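Starex wooden spelling trays: our review after a full term at the kitchen table

Posted 2020-08-15 by Veronika Eberhard

My son started prep this year and by the end of the first few weeks he'd decided that spelling was boring and that he was no good at it. Both of those things are pretty normal at five, his teacher told me, but it still made for some gloomy afternoons. Then we had the long stretch at home in May, with me trying to do my own job from one end of the table while he did his schoolwork at the other, and I went looking for something he could use with his hands that wasn't a screen and wasn't another worksheet.

I ended up buying the Starex spelling set from a little online toy shop called Villalobos, and I've been meaning to write it up ever since because I really do love it. I paid full price for it, in case you're wondering.

What you get

The set is a stack of wooden trays, a cloth bag of letter blocks and a pack of word cards with a drawing on one side and the word on the other. You pick a card, find the letters and fit them into the slot of the tray. The short trays are for three-letter words and the longer ones go up from there. There's a booklet as well, with a suggested order for the cards, and I'd say read it once and then put it in a drawer. It assumes a child who will happily do the "at" words, then the "an" words, then the "ap" words. Mine wanted to start with "fox", so we started with "fox".

First impressions

I was braced for splinters, as we've had cheap wooden toys before, but the edges are nicely rounded over and the wood has a lovely plain feel to it. There's no varnish on the trays, so they do pick up grubby fingermarks. I wipe ours with a barely damp cloth and let them dry flat on a tea towel. A friend, Rahel Koller, has the same set and rubs hers with a bit of beeswax, which makes them a shade darker and a lot easier to keep clean. I might get around to that in the holidays.

The blocks are a good size for small hands. They sit in the slot firmly enough that the word stays together when you pick up the tray to show someone (and there is a LOT of showing someone), but a five-year-old can still get them out again without calling for help. One of our letter Ks was a tight fit out of the bag. A few strokes with a nail file and it's been fine.

How we use it

We do 15 minutes after lunch, and that's it. I tried longer and it always ended in blocks going under the couch.

The way that has worked best for us is to leave the word card face down and just say the word slowly. He listens for the first sound and looks for that block, then the last sound, and then he has to sort out the middle, which is where all the trouble is with short words. Pin, pen, pan. If he's wrong we say what he's actually made, out loud, in a silly voice, and he fixes it himself because he can't stand it being wrong. With a pencil he'd get cross and scrub a hole in the paper. With the blocks it's only a swap, and I think that's the best thing about the whole set.

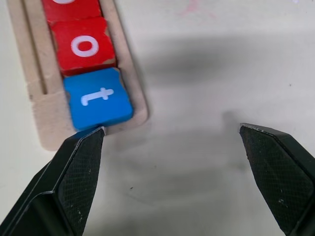 After a few weeks of that we started changing one letter at a time. Cat to cot, cot to dot, dot to dog. This has become a proper game in our house and his older cousin joins in when she's here, which I didn't expect from a nine-year-old. She makes the chains as long as she can and he checks them. They got into a wonderful argument over whether "zog" counts (it's a book, so I allowed it).

It's handy for names too. He did Nan, Dad and Sam from next door on the first day and was so proud of himself.

What I'd change

There are some grumbles. Not all the blocks are lower case, and his school teaches lower case first. His teacher wasn't bothered and said the listening part is where the value is, but it did confuse him for a week or so when the card showed "dog" and he was hunting for a D. Starex sells a lower case set separately and I wish you could choose at the checkout.

You don't get enough vowels, either. Two people can't really play at once without running out of Es. I'd happily give up the second Q for a few more.

And the bag! It's a nice bag, but finding one letter in a bag full of letters takes forever, and a kid who's just sounded out a word will have lost it by the time he's dug down to the bottom. We tip the lot into a shallow baking dish now and turn them all face up before we begin. Turning them over is his job and he takes it very seriously.

Compared with the others

Before this we borrowed the Zarkelon magnetic letters from the toy library in Fuvthorpe. They're bright and cheap and you get heaps of them, and if your child likes standing at the fridge they're terrific. Mine mostly made long snakes of random letters and asked me to read them out. Having a slot with a set length seems to help him, as he can see there are spaces to fill and when they're full he's finished. For a kid who worries about getting things wrong, that's a real comfort.

I also had a look at a couple of spelling apps. He liked them well enough, but he worked out very quickly that he could tap everything until it dinged.

Who it's for

I'd say four to six is the sweet spot. Younger than that and they'll probably use the trays as boats, and good on them. If your child is already reading simple books on their own they'll get through the cards fast, though the letter-swapping game has plenty of life in it after that. It would be lovely for a grandparent to have in the cupboard as well.

Would I buy it again? In a heartbeat. It's had more use than anything else we bought this year, bar the trampoline, and he now spells things at me from the back seat of the car without being asked.

Comments

Harsh Nigam: Thanks for this, we've been tossing up between these and the magnets. Do the blocks have letters on both sides?

Veronika Eberhard: Just the one side on ours, Harsh. That's why the turning over takes a while!

Nélida Arancibia: We have the lower case set and I can vouch for it. The b and the d have a little line underneath so they don't get muddled. Our daughter is in prep too and she's mad for the word chains, we got from "hen" to "mug" last night before bed.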